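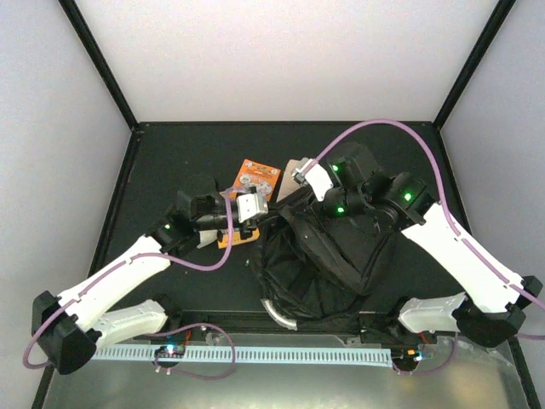 How do you pack a soft backpack so that it does not fall over and everything does not end up at the bottom?

Lay it flat on a table, open it completely, and put the widest flat thing in first, on the side that goes against your back.

A soft bag has no shape of its own. When it is empty it folds together, and if you try to fill it standing up, you need one hand only to hold it open. I learned this with my old Skuvisen, which I packed wrong for two winters.

Before you start

Empty all the pockets, also the small ones. Shake the bag over the sink or outside. Pull the fabric straight with both hands, from the top corners down, and open the zipper to the end. Loosen the shoulder straps and put them under the bag.

Packing

1. Put the flat things against the back side: a folder, a laptop in its sleeve, or a folded towel if you carry no papers.

2. Put the heavy things next, close to the flat ones and in the middle of the height. Shoes can go lower, with the soles turned out.

3. Roll the clothes and push them into the empty places on both sides. A T-shirt should be rolled from the bottom to the neck.

4. Keep the top for what you need on the way – rain jacket, food, tissues.

5. Close the zipper halfway, stand the bag up and press it gently from the sides. If it leans, move the heavy thing a little and try again.

How full is too full

My bag is 30 liters and I stop when the zipper begins to pull. Fikri Kusuma wrote to me that he sits on his bag to close it. Please do not do this, the seam near the zipper will open sooner or later.

When you come home

Take everything out the same evening. Wipe the inside with a damp cloth, leave the bag open for 60 minutes, and then put a crumpled newspaper inside before it goes on the shelf. Do not hang it by one strap.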